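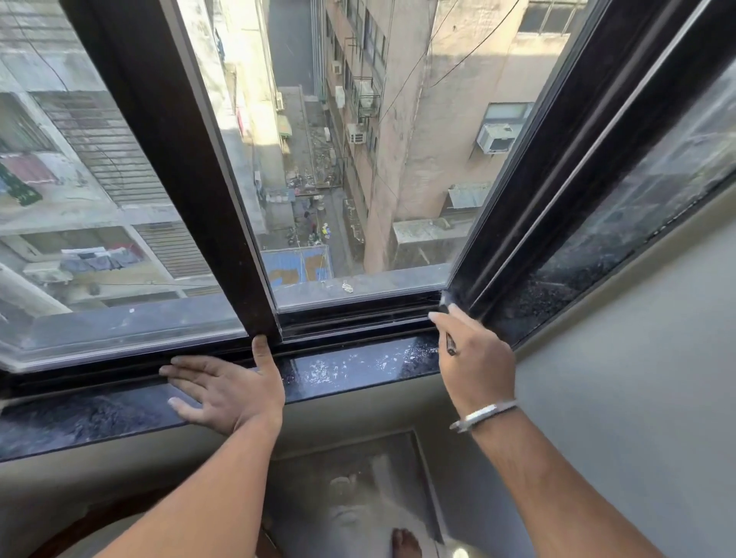
Corinne Haupt, Home Gadgets Reviewer
July

So I finally caved and bought the Molance Flavham, the little motor drive that opens and closes a sliding window by itself. It was $300 and I winced, but my apartment gets stuffy by midafternoon and I'm never home to do anything about it.

First thing to know: the motor is the easy part. It sticks to the inside of the frame, you clip the arm to the sash, you plug it in, done. The window is where your evening goes. The manual says setup takes 65 minutes, and I'd believe that for somebody with a nice new window on a nice clean street. Mine opens over an alley and the track collects everything. I did most of the job barefoot with one hand flat on the sill and the other poking into the corner where the frame meets the track with a skinny little tool. That corner matters more than anything else! The drive learns where "closed" is by pushing until it meets resistance, so a crumb of grit in there and it decides the window is shut when there's still a gap. Mine did exactly that on the first try, and again on the second (my own fault, I'd skipped the back groove).

Once the track was clean, calibration was lovely. You hold the button for 2 seconds, it creeps the sash all the way over and all the way back, and it beeps. I do wish the beep were quieter, and I really wish there were a way to re-run calibration from the Lengyel app instead of reaching around to the button every time.

Upkeep is light so far. I brush out the track when the motor starts to sound grumbly, and I've wiped the arm down with a dry cloth. Don't oil anything. I tried a dab of the Cluvura silicone stuff I had in a drawer and all it did was hold the dust, so I got to clean the corner all over again.

Things I don't love: the cord is short, and the sticky mount wants a smooth, flat frame. If yours is chunky like mine, dry-fit it before you peel the backing. And please do the reaching from inside with your feet on the floor, especially if you're up high.

Would I buy it again? Yes, but on sale. I've had 2 problems with it, both of them dirt, and I come home to moving air, which I'm ridiculously happy about. Four stars, and a spare brush in the box would have made it five.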